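Can a Robot Clean Your Room Yet?

Most kids have wished for a robot that picks up socks, sets the table, and puts the blocks back in the box. Robots already build cars and carry boxes in warehouses. So why is there still no robot folding shirts at your house?

The answer has to do with the kind of work a chore is.

Easy for you, hard for a machine

In a factory, a robot often does one job. The part it needs comes to the same spot every time, facing the same way. At the Clateck plant in Vetthorpe, one robot puts lids on jars. It can do 700 jars in an hour. If you gave it a jar lying on its side, it would stop and wait for a person.

A home is different. Your socks are never in the same place twice. Some are inside out. One may be under the bed. You can find it with your fingers without even looking. A robot has to work out what the thing is, where its edges are, and how hard to squeeze.

Soft and bendy things are the worst. A wooden block keeps its shape when you pick it up. A towel, a shoelace, or a charging cord changes shape every time it is touched. If you pull one end of a cord, the loops in the middle may slide apart, or they may turn into a knot.

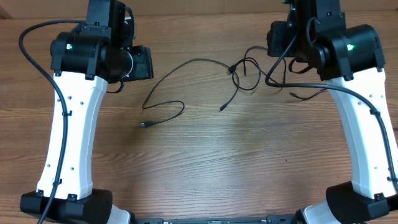

Two arms can help with this kind of job. Think about how you untangle a cord. One hand holds a loop still and the other hand pulls the end through. With only one hand, you would chase the cord all over the table. A robot with two arms can hold and pull too, but the arms have to work together and stay out of each other's way.

How robots practice

Nobody can write a rule for every way a cord can lie. Instead, a person often steers the arms through the job many times while a computer saves each move. The computer then looks for patterns and tries the job without help.

A team at Madigan Labs did this with dish towels. They showed their robot, Farkov, how to fold a towel 226 times. After that, Farkov could fold a small square towel in 3 minutes. When they gave it a bigger towel, it folded one corner and dropped the rest.

So, can they do chores?

Some of them. Robot vacuums can clean a flat floor. Robot mowers can cut grass. A few robots can fold a towel or load a cup into a rack, if they go slowly and a person is close by. Cleaning a whole messy bedroom is still too hard.

Try it yourself

Put on thick mittens and close one eye. Now try to coil up a jump rope or match a pair of socks. Ask a friend to time you, then do it again with bare hands and both eyes open.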